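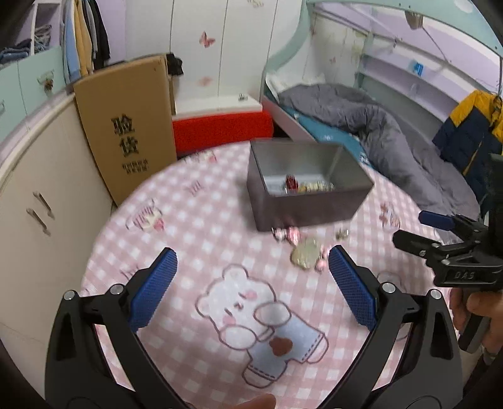
2 min read

Codlow students get to grips with tidying up

If you have ever tried to pick a wrapped sweet out of a tin with a pair of kitchen tongs, you will have a fair idea of how the members of the Codlow robotics club have been spending their evenings. The club, which is open to students from all over Follovside, began its new project in October 2021, and we are very happy to say that it is going along nicely.

The project is called Tautahi, and the idea is a simple one, even if the doing of it is fiddly. Students work with hand-held grippers, black ones with blue pads on the inside of the fingers, and use them to do small jobs on a table: moving little wrapped pieces, putting things in a tin, taking them out again and so on. Each go is recorded, and when there are enough of them the club will use the lot to teach a robot arm to do the same job by itself.

There are 12 students taking part this term, and they tend to work in pairs on an ordinary table at home, tablecloth and all (the pink and white one with the big cartoon bear has become a firm favourite, and we can quite see why). The club likes the tables to be as different as possible, so bears, checks and stripes are all very welcome.

So far the students have 230 recordings safely saved, and they would dearly love to have a good many more before the winter break. Small, shiny things seem to give the most trouble, and several members have told us that their hands ache a little after the first 10 minutes, though they do say it gets easier once you stop squeezing quite so hard!

In March four of the students will take the project to the schools' robotics day at Tustholm, where visitors will be able to have a turn with a gripper themselves. New members are welcome at any point in the year and need no experience at all, and anyone with an odd tin or a cheerful tablecloth to lend is asked to leave it at the club room in Codlow.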